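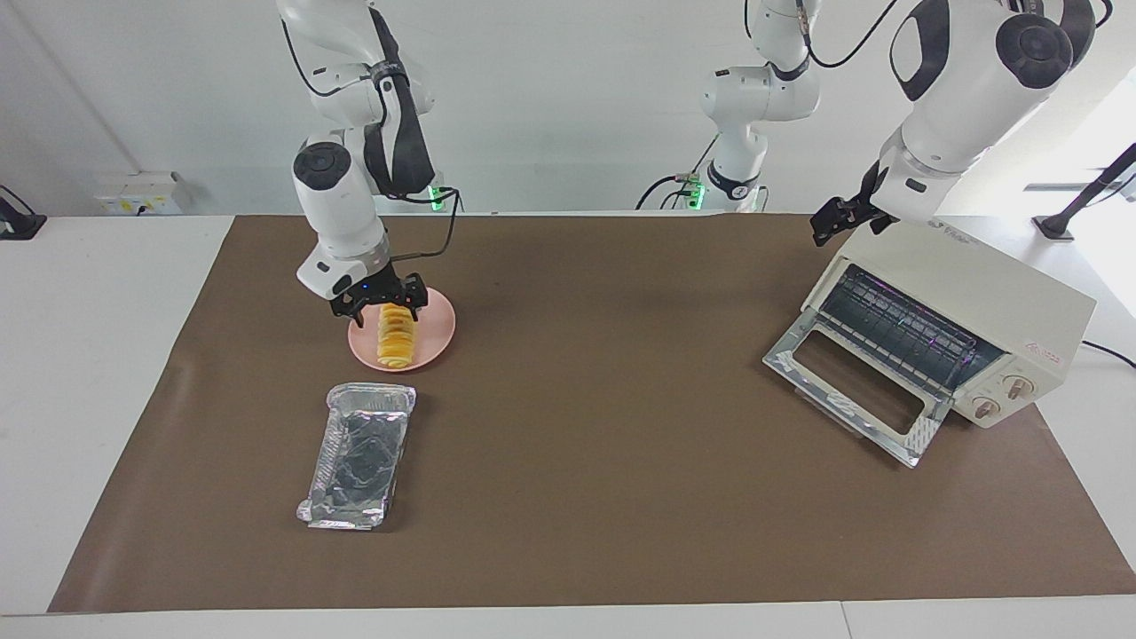

Mekdale Foods, Flurnodville kitchen
Monthly safety walk, prep room and arm station
Date: April 16, 2022
Walked by: Olesia Panasiuk, with Delali Akpalu from the day crew
Copy to: Taras Polishchuk

Marks used: OK, FIX (needs work, station may run), STOP (do not run until cleared)

1. Table and surface
Table steady, does not rock when both arms move together: OK
Paper sheet flat, no lifted corners: OK
Comment: Delali changes the paper at the start of every shift now and again after lunch, and I must say it shows. Please write the change on the door sheet too, Delali, even when you are in a hurry!

2. Arms and grippers
Joint caps seated, no cracks: OK
Gripper fingers clean on the inside faces: OK
Gripper fingers tight when pushed gently sideways by hand (power off): FIX
Comment: The fingers on one gripper have a little play in them. Delali had noticed this on Thursday and didn't want to bother anybody with it, so let me say to the whole crew, as kindly as I can, please do bother us. Taras has the small hex keys in his desk.

3. Cables
Cables clear of the arms through the full reach: OK
Cables at the arm bases off the floor: OK
Oven cord clear of the arms and the table edge: OK
Comment: We ran the slow test program and stood there like two people watching paint dry, but every loop stayed where it should. The straps are the Honkanen ones and they are holding up well.

4. Toaster oven
Door opens all the way and stays down: OK
Rack sits level: OK
Knobs turned to off between batches: FIX
Comment: This is the one I would like us to talk about at the Monday meeting. When we baked by hand, whoever pulled the tray turned the knob, and it was in our fingers, so to speak. Now the arms load the slices and a person comes over later, and the turning-off belongs to no one in particular. Until we agree on something better, the person signed in as station watcher turns it off and says so out loud.

5. Trays and plates
Foil trays free of holes and sharp rims: OK
Plates free of chips: OK
Spare trays within reach of the watcher without leaning past the arms: STOP
Comment: The spares were on the shelf behind the station, and to get one you had to put your shoulder right where an arm swings. Oleksandra Palamarchuk moved the shelf while I was still writing this (thank you, Oleksandra). Cleared the same morning.

6. People
Stop button tested by each person on shift: OK
Watcher relieved every 45 minutes: FIX
Comment: Bohdana Stasiv told me her wrists have stopped aching now that she no longer lays out slices all day, and I was so glad to hear it. She also told me that watching is tiring in a way she hadn't expected, and that one turn last week ran close to two hours. I have asked Taras for a third trained watcher, and Bohdana would like to do the teaching.

7. Paperwork
Dekolmont service sticker in date: OK
Training cards signed: FIX, 3 missing

Open items go to Taras. Next walk in June, unless the gripper needs a second look before then.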